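The second life of the corner cobbler

Walk down the hill into Arnden on a wet afternoon in October and you can smell the shop before you see it: glue, polish, warm leather. Two years ago the place was shut and the sign was gone. Now there's a queue, and I could not be happier about it!

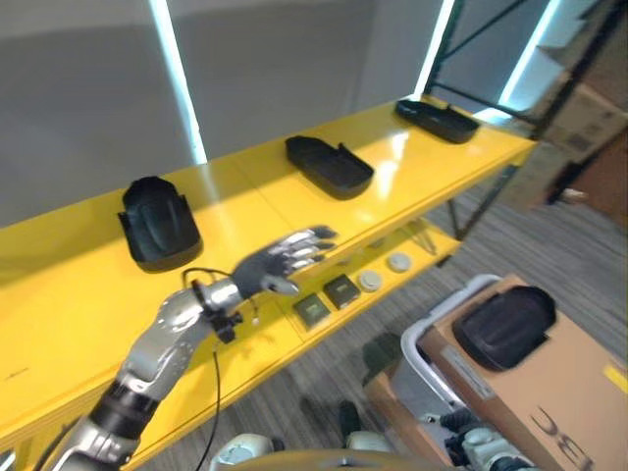 Shoe repair is having a lovely moment. The Arnden shop put new life into 1,746 pairs last year, mostly heels and soles, with a fair few walking boots that had been up every hill in the county (and looked it). The oldest pair was 41 years old, bought for a wedding and still danced in.

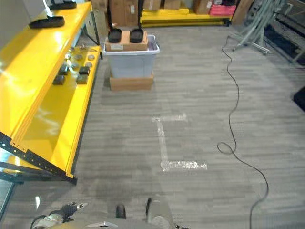

A good repair begins with the wear. Lean outwards and the heel goes at the back corner; march about on your toes, as I do, and the front gives up first. Then comes the sorting, a pleasure all of its own if you like small things kept in order, little grey discs on one yellow shelf and flat black pads on the one over it. I could look at shelves like that all day. Mistton has a repair evening now too, where you can learn to stitch a loose strap or glue a flapping sole, and people come out grinning.
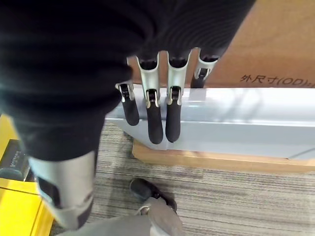

Unel Takeda
Features writer

My own brown brogues went in with holes you could put a thumb through. They came back with new soles, a deep shine and a squeak on the left side that I've grown rather fond of. I wore them home through the puddles, the long way round by the river, and my socks stayed dry.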